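Home | Posts | Archive | About

Closing an old account at a small bank
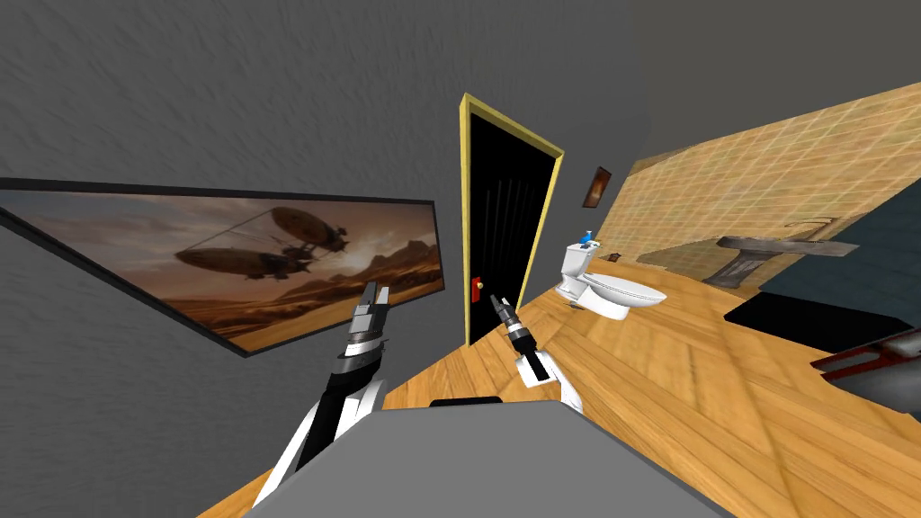 Airship painting and yellow doorway.

My aunt, Tove Thoroddsen, opened a savings account in Storkcombe in 1976 and mostly forgot it. The bank was later bought by Grulum, which kept the old account numbers but not the old paperwork. In August she got a letter saying her identity had to be confirmed again under the money laundering rules, or the account would be frozen. The balance was $423.

I went with her to the branch. They wanted a passport, a utility bill and a statement of where the money came from. It came from a summer job at a cannery that closed long ago. The clerk, Halfdan Frandsen, was polite and wrote "wages" on the form. He said the review team had 37 days to answer.

They answered on the last one and asked for a certified copy of the passport. The first notary wanted almost as much as the interest she had earned in ten years, so we used the one at the town office, who charged less.

I understand why the checks exist. Banks get fined when they skip them, and a dormant account is a good place to hide things. I would still like to see a lower level of checking for small balances.

The account is closed now and the money is in her checking account. She has kept the passbook.

Next post: wire fees, and why I stopped using Narar.

Last updated: August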